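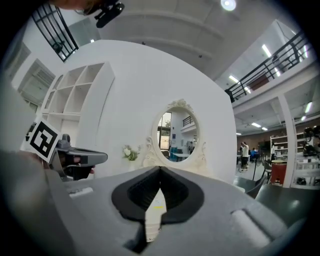

Oval mirror on the partition, flowers on the ledge to the left.

Filed under: Workshop Notes, Fitouts

1 Apr 2025

Stiddale room, partition wall. Mirror frame – white, carved, scroll crest on top. Want the same colour on the Oberholzer job, so matching to this one. Severyn Kushnir has the Mindine chart, need it back.

Cubby shelves still empty. Cinis boxes due in 3 lots, first lot goes in the bottom row. Lable them first!!

Flowers stay on the ledge for now. Check fixings behind miror before anyone leans on it.

7 shares · 3 comments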